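Notes for week 5: what a stock price is arguing about

OK, so last time we left Tukeck with a shiny new listing and a lot of very happy bankers. Today I want to slow down and look at how the shares got their price in the first place (bring your worksheet, we'll scribble on it!).

Quick recap of the numbers. Tukeck sold 200 million shares at $2 each, so it raised $400 million before fees. Easy. But most of you wrote that the company is therefore worth $400 million, and that's the mix-up I see every single year. The 200 million were only the shares on offer — the 509 million total is what you multiply by the price. That gets you $1.018 billion, and that's market cap.

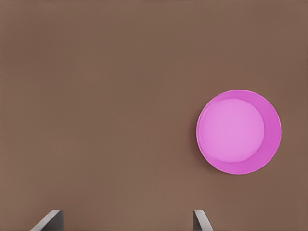
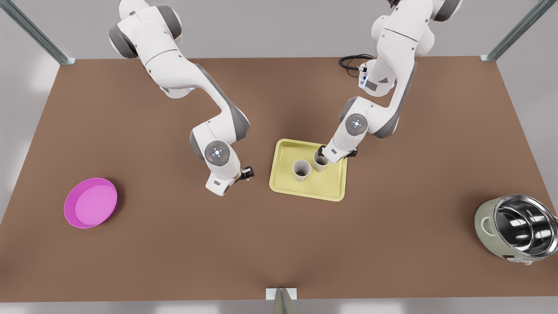
Reading time: 5 minutes

Now for Wedel, the underwriter. Wedel collects orders from big funds at different prices and builds a book. If the orders pile up near the top of the range, the price goes there too. I love this part, it's basically an auction with nicer shoes!

Two terms to know before the August quiz: lock-up (insiders can't sell for a set time) and free float (shares the public can trade). Mix them up and question 2 will hurt.

For next class, read the Kettunen case and skip the appendix. Wasley is optional, but the cash flow table is worth a look.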